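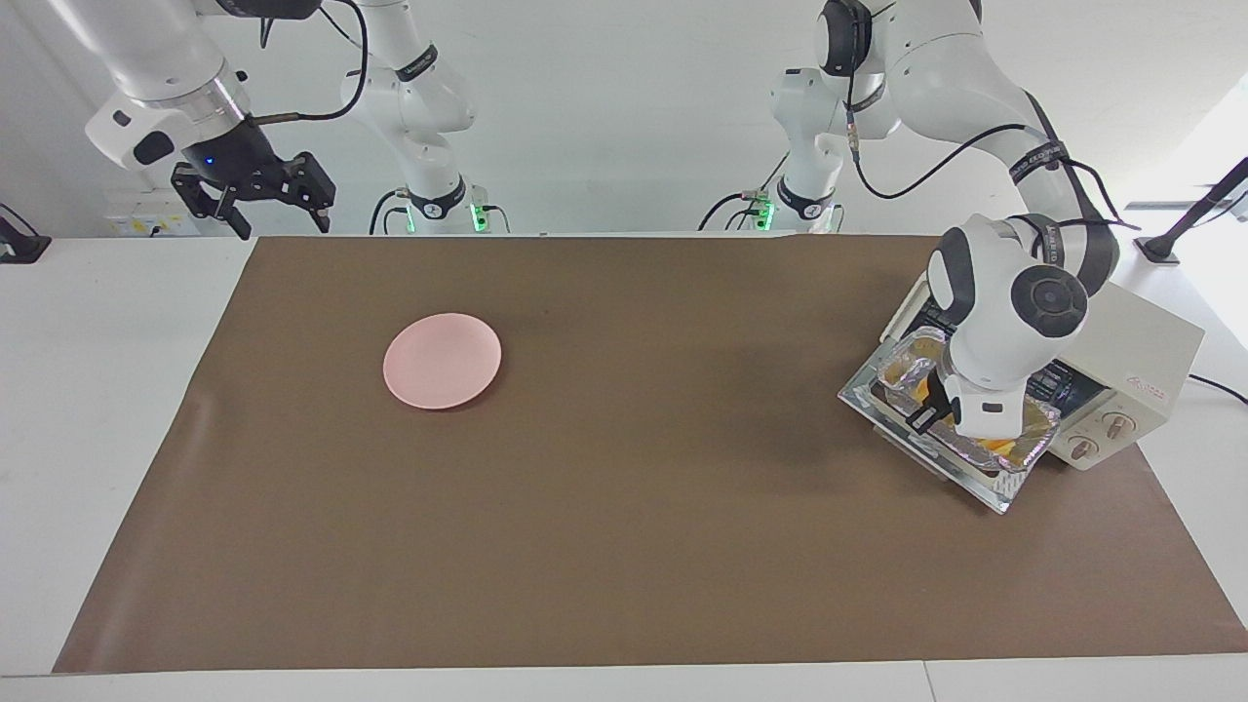

How many examples does a learning system need before it can do a kitchen task?

It depends mostly on how much the task varies from one try to the next. Our target is 3,000 recorded examples for the whole kitchen set, and at the last update we had 1,246 that passed review.

Trarnden Kitchen Set: Gallery and Notes
Posted by Soudabeh Ghorbani
Updated Dec 31, 2022

This page goes with the Trarnden kitchen set, a collection of two-arm recordings made on a tabletop. A person drives both arms by hand from a second pair of arms, and the motions are saved along with the camera video. The recordings are later used to train a policy that runs the arms without the person. The page is for people who have asked what the work looks like, and for new operators, who should read the notes on each station before their first session.

Left and right on this page always mean the robot's left and right. From the fixed camera, the left arm is on the right side of the picture and the right arm is on the left side. Please use the robot's sides in your logs too. We had a batch in March where two operators used different conventions and the labels had to be redone by hand.

Toaster oven, tray out
The left arm has the near edge of the glass tray in its gripper, with the tray part of the way out of the oven. The right gripper is open above the back edge of the brown paper, and the pink plate sits near the left-center of the sheet.

Notes on the toaster oven station

The full task has three stages: open the door, pull out the tray, and move the food to the plate. Each stage gets its own start and end mark in the log. An episode that completes the first two stages and fails the third is still useful for the first two, so don't throw it away. Mark where it went wrong and stop there.

The tray is the hardest part for most operators. The fingers need a good bite on the edge before any pull. If you close on the edge at an angle, the tray tends to turn in the grip as it clears the oven, and then the far side catches. Back it in a little, reopen, and take the edge again. Corrections like that are worth keeping. The early recordings had very few of them, and the first policy we trained had no idea what to do after a poor grasp. It would hold on and keep pulling.

Foil gets replaced when it tears. It doesn't have to be smooth. We tried pressing it flat for every episode at the start and dropped that, and the creases now differ from one recording to the next. Reflections on the foil move around a lot as the tray moves. The policy has to cope with them, so leave the lights alone and let them show up in the video.

The oven stays unplugged from the timer circuit during recording and is never heated. If it gets bumped out of line, you can leave it there as long as the door still opens all the way. Small shifts in the oven's angle are good to have in the data. A shift big enough to make an operator reach around the arm is too much, and the oven should be moved back before the next episode.

Plate position

Move the plate between episodes. It can go anywhere on the paper that the right arm can reach without the two wrists meeting. Operators drift toward a favorite spot after an hour or so, usually without noticing. Hakwood, the in-house tool that plays back the camera feed, can lay the previous start position over the live view, and that makes it easy to see when the plate hasn't moved enough.

Plates get swapped by session. Write the color in the log along with the position. The review script groups episodes by plate, and a missing color puts the episode in a pile that has to be sorted by eye.

Where the other arm goes

While one arm works, the other one waits. This sounds simple and caused more discussion than anything else on the project. If the waiting arm is always parked in the same place, the policy learns to expect it there and behaves badly when it starts from somewhere else. If it wanders, the policy learns to wander. What we settled on is a waiting area above the back part of the paper, gripper open, fingers down, with no motion until it's needed. Anywhere in that area is fine. Pick a different place for each episode and then keep the arm still.

Please don't let the waiting arm creep forward while you are watching the tray. It happens to everyone — you lean in to see better and one hand comes along with you. Reviewers cut those episodes when the drift is large.

Other stations in the set

Sink rack. Cups and bowls are moved from a drying rack to a shelf. Recording is finished and reviewed. The clear cups gave the most trouble, and there are fewer good episodes with them than with anything else on that rack.

Drawer and cutlery. One arm holds the drawer and the other takes out a spoon or fork. Recording is still open. We need more starts with the drawer partly open already.

Lid and jar. One gripper steadies the jar while the other turns the lid. On hold until the new finger pads arrive. The old pads slipped on the metal lids, and a lot of time went into episodes that nobody could finish.

Bread bag. Dropped. The bag behaved so differently each time that reviewers couldn't agree on what a completed episode was. Nechyporuk, our older single-arm set, has a simpler version of it if you need bags.

How episodes are reviewed

Every episode is watched by a reviewer who did not record it. The reviewer checks the stage marks, the log entries and the end state, and gives it one of three labels: keep, keep in part, or drop. Anything marked drop gets a second look before it is removed. The count of 1,246 includes keep and keep in part. It does not include practice runs.

The common causes for a drop are a camera that stopped saving before the arms did, a hand reaching into the workspace before the end mark, and a pause long enough that the operator had clearly put the controls down. Slow episodes are fine. We would take a slow, steady pull on the tray over a fast one that shakes.

Speed does get uneven between operators, though, and it shows up in the trained policy as hesitation near the oven door. Eltesov, the training code we use, has a setting that resamples slow stretches. It helps with the door and makes the tray worse, so for now it is off for this station.

Before you record

Check that both arms have their green base lights on. Check that the cables at the wrists can move freely through a full reach. Tape down the paper if an edge is lifting. Then do one practice run with the recorder off and one with it on, and play the second one back to the end before starting the session.

Log sheets are in the shared folder under the station name. If a station has changed since your last session, the change is written on the first line of its sheet. Questions about stage marks go to Soudabeh. Broken hardware goes in the repair log with the arm's side and the joint, and the station stays closed until the entry is cleared.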